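Home Opinion Health Letters Archive

I love a walking check-up, and I think every surgery in Bredham should offer one! Last April I joined the Fastley hearing walk, 2 miles along the river with a nurse who talked us through earwax, tinnitus and loud music as we went. Six of us turned up, and I came home full of questions I'd never have asked in a waiting room – good ones, too. Hearing loss creeps up on people, and a friendly chat gets them through the door far sooner than another leaflet. Let's have one every month, please.

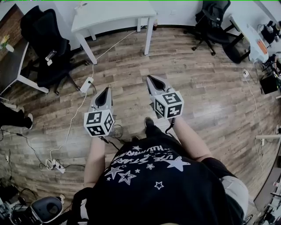 Black T-shirt with white stars, light grey shorts.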